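Chapter 4

Associations Abroad: How Communities Organise Away from Home
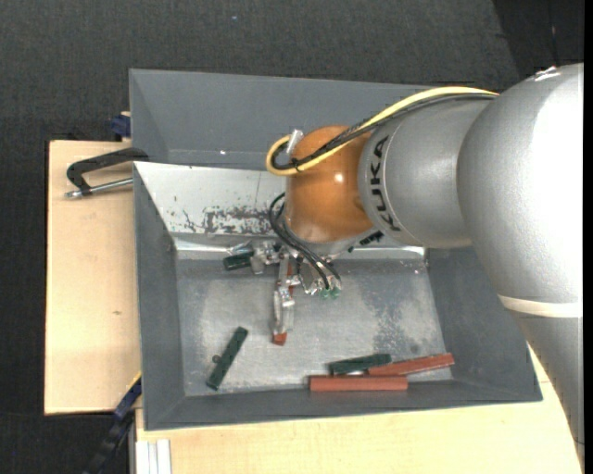
When people move from one country to another, they do not only take their belongings and their skills. They take habits of meeting, ways of marking a birth or a death, songs, recipes, arguments and political memories. Sooner or later some of them want a place to use these things together. The usual result is an association: a body with a name, a set of rules, a bank account and a list of members.

Chapter 3 looked at migration from the point of view of the household. We followed money sent home, letters and telephone calls, and the decisions families make about who goes and who stays. The present chapter moves up one level. It asks how migrants and their children organise themselves as groups, what these groups do, who speaks in their name, and how their relations with the country of origin change over time.

The chapter is in four parts. Section 4.1 deals with the founding of associations. Section 4.2 describes their everyday work, including language classes, help with official papers, and funerals. Section 4.3 is concerned with public events such as lectures, anniversaries and festivals. Section 4.4 takes up the question of the second generation, which many associations find the hardest of all.

Terms used in this chapter

A home-town association is a group whose members come from the same town, village or district. A national association takes its members from a whole country. A cultural association may do either, but states as its purpose the keeping up of a language, a religion, a form of music or some other shared practice. In practice the three overlap. A group may call itself national and draw nearly all its members from two streets in one city. It may call itself cultural and spend most of its income on sending bodies home for burial.

The word diaspora is used more widely than it once was. Older writers kept it for peoples scattered by force. It now covers almost any population living outside a country to which it feels attached. We shall use it in the second, looser sense, but readers should notice when an author is using the first. Much disagreement in the literature comes from two writers using one word for two things.

By host town we mean simply the town where the members live. The phrase is not a happy one. A person who has lived in a place for most of a lifetime is not a guest there, and several people interviewed for this chapter objected to it. We have kept it because the other terms on offer are longer and no clearer.

4.1 Founding an association

Most associations begin before they have a name. A few families share meals on feast days. Someone knows a landlord who will let a hall cheaply. A death occurs, and money has to be collected in a hurry. After this has happened more than once, it is suggested that a regular fund would be better than going from door to door.

The case we shall return to throughout the chapter is the Thevar Association, founded in the port town of Dronia. Its early papers have survived in good order, and its founding members were willing to talk. The association began as a burial fund with 10 contributing households. The first minute book records the names of the heads of household, the monthly payment, and a rule that anyone three months behind would be visited before being struck off. It does not mention culture, language or heritage. Those words appear in the second minute book, after the group had registered with the town and applied for a grant towards the cost of a room.

This order of events is common. Registration brings a group into contact with officials, and officials have forms. The forms ask for aims. A group that had been collecting money for coffins finds itself writing that it exists to promote understanding between peoples. It would be wrong to treat this as dishonest. Members of the Thevar Association did come to believe in the wider purpose, and several of them gave years of unpaid work to it. But the student should be careful about reading a founding purpose out of a registered statement of aims.

Registration also changes who leads. The burial fund was run by the oldest man among the contributors, who kept the cash in his house. Once there were forms to fill in, the work passed to people who wrote the local language well. In Dronia this meant younger members, and within a short time it meant women, who had more often been to evening classes. The older men kept their titles. The letters were signed by them and written by others.

Tharun Annamalai joined the association as a schoolboy, when his aunt was dealing with its correspondence. In an interview for this book he described the work as follows:

"My aunt would read the letter from the town hall out loud, first as it was and then in our language. Then there was a long discussion, and it was never about the letter. It was about who had paid for the chairs. At ten at night she would write the answer by herself at the kitchen table."

Two points in this account deserve attention. The first is the distance between the meeting and the written record. The reply to the town hall is in the archive, and the discussion about the chairs is not. The second is that the most important work took place in a private kitchen, outside any meeting. Researchers who rely on minutes alone will miss it.

Membership and its limits

Who may join? The rules of most associations give a short answer, and their practice gives a longer one. The Thevar Association admitted "any person of good character who shares our origins or our interests". For many years no one outside the original language group applied. When a neighbour of one member did so, the meeting put off its decision twice and then admitted her without a vote. She later ran the kitchen at the summer festival.

Disputes over membership are often disputes about something else. In the larger town of Stunar, a similar association had grown to 167 paying members before it divided. The stated cause was a change in the rules on voting by relatives. Former members on both sides gave us other explanations, among them a loan that had not been repaid, a quarrel over the choice of a priest, and a disagreement about an election in the country of origin. No single account can be shown to be the right one. Both of the resulting bodies still exist, and for a long period they held their new year celebrations on the same evening in halls a short walk apart. Some families attended both.

Divisions of this kind are frequently described as a sign of failure. There is another way of looking at them. An association of twenty people can live with a difference of opinion, as everyone knows everyone. A larger one needs rules for dealing with differences, and these take time to develop. A division may show only that a group has grown faster than its rules.

Rooms

The question of premises runs through all the archives we have used. A room of one's own costs money every month, whether or not it is being used. A borrowed room costs less but belongs to somebody else's timetable. The Thevar Association met first in private flats, then in a school, and then above a shipping office. It now shares a building called Inident with a chess club and a choir. Each move altered what the association could do. Cooking was forbidden in the school, so the meal that had followed each meeting was given up, and attendance fell. The room over the shipping office had a stove, and the meals began again.

The hall at Inident seats 80. Members mention this figure often. It decides whether a visiting lecturer can be invited, whether a wedding can be held, and whether the association must ask a church for help at new year. Before leaving this section, readers may find it useful to look at the plan of the building in Appendix B and to note the position of the kitchen.

Points to keep in mind while reading

The sections that follow draw on three kinds of evidence: the papers of associations, interviews with members, and reports in local newspapers. Each has its own weakness. Papers are kept by those who stayed to the end, so people who left in anger are poorly represented. Interviews are given years after the event. Newspapers tend to notice an association when it holds a festival or when something has gone wrong, and to ignore it in between.

Where the sources disagree, we have said so. In a few places members asked us to leave out family names, and we have done this without marking the gap.

Further reading for Section 4.1 is listed at the end of the chapter. Students with access to a local archive are advised to ask there for the papers of any registered association, however small, and to read at least one minute book from beginning to end before going on to Section 4.2. The entries on rent, heating and keys should be read with the rest.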